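Istis Grasp Pack – README

Welcome, and thanks for downloading the pack! This is the free sampler of the Istis grasp service, put together by the small team at Umonia for people who want to look at simulated picking before they pay for any of it. We've tried to write the notes we would have liked when we were starting out, so please forgive us if we ramble a bit in places. Grab a cup of tea.

What you get

The sampler holds 685 short episodes of one simulated arm with a two-fingered gripper and a collection of small, awkward shapes. The full service holds a good deal more, and adds the tools for making your own episodes from your own shape files. Everything in the sampler works with the free viewer, so you can scrub through an episode at your own pace, pause it, and decide whether this sort of thing is any use to you.

Each episode comes in its own folder. Inside you'll find the rendered views, a plain text log of joint positions and finger opening, and a little notes file that says which shape was used and how the attempt was scored. We kept the folder names short and dull on purpose (our first set of names was far too clever, and we couldn't find anything ourselves).

About the scenes

We render on a plain grey-blue background, with no table and no bins. People do ask about this! Our early customers mostly wanted to study how the fingers meet a shape, and for that job a busy background gets in the way. Gravity is off by default in the sampler, so a shape stays where you put it until the fingers arrive. You can switch gravity back on in the settings file, though you'll want to add a surface first or your shape will simply drop out of view.

The approach part of an episode is where we'd suggest you start. The gripper is open, the hand is over the shape, and there's still a bit of clear space left between the fingertips and the little blue lump they're after.
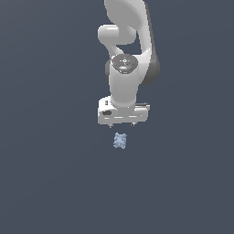

Gunvor Bråten wrote to us that the approach logs were the first thing she opened and the part she still uses most, but that she'd dearly like the finger opening given in millimetres as well as in percent. Fair enough, and we've added it. Look for the second column in the log, labelled in plain words. Older copies of the sampler don't have it, so if yours is missing the column, a fresh download will sort you out.

The shapes

We chose knobby, uneven shapes for the sampler and left out the cubes and cylinders you'll find in most starter packs. Cubes are lovely for checking that your install works, but they'll flatter almost any grasp planner. A lumpy shape gives the fingers very few flat places to land, and you find out rather quickly how your planner feels about that.

All the shapes are supplied as ordinary mesh files. You're welcome to recolour them, stretch them or swap them for your own. If you do bring your own, keep each mesh under 2,000 faces to begin with. Heavier ones will load, but the contact checks slow down noticeably on an older laptop and you may think the program has frozen when it's only thinking.

Getting started

1. Unpack the archive somewhere with plenty of room, and please not inside a synced folder. The viewer writes small temporary files while it's running, and syncing programs get terribly excited about them.

2. Open the viewer and load any episode from the folder called "held". These show the shape between the two fingers, with a dark pad pressing in on either side, and they're the best ones for learning your way around the camera controls. Try looking at the pads from a few different angles before you touch the logs.

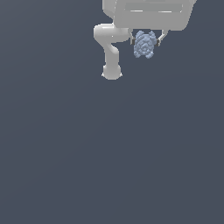 3. Open the matching log beside the viewer. The highlighted line follows the episode as you scrub, so you can see which numbers belong to the moment you're looking at.

4. Change one setting at a time and run the episode again. Finger force is a good first choice. We know it's tempting to change the lot at once – we do it too – but you'll lose the thread.

How attempts are scored

An attempt counts as a success if the shape is still between the fingers after 400 simulation steps. Anything else counts as a miss, including the near ones. We had a long and friendly argument about whether to give half marks, with Tomás Fonseca firmly in favour, and in the end we left the scoring plain and put the finger positions in the log so you can work out your own version.

Please bear in mind that a score belongs to an attempt as a whole. A single view can show you where the fingers and the shape are, but you'll need the log to know how the attempt was marked. Side-on views can also hide a finger behind the hand, so it's worth checking a second camera before you make up your mind about a grasp.

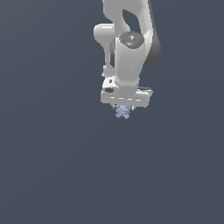 Gripper hand with the blue shape held between its fingers, simulated view.

What the sampler won't do

It won't tell you how a real gripper will behave on your bench. Friction in the sampler is one fixed value, the shapes are completely rigid, and the fingers never wear. If you handle soft goods, or anything that squashes, have a chat with us before you buy the full service, as it may well be the wrong fit for now. Soft shapes are on our list for June.

Licence and help

You may use the sampler for teaching, research and tinkering at no charge. For commercial work you'll need a licence for the full service, and the price list is in the same folder as this file. Questions go to Berenice Villaseñor on the support desk, who answers most mornings before 11. If you're reporting a fault, send the episode folder along with your message and tell us which version of the viewer you have.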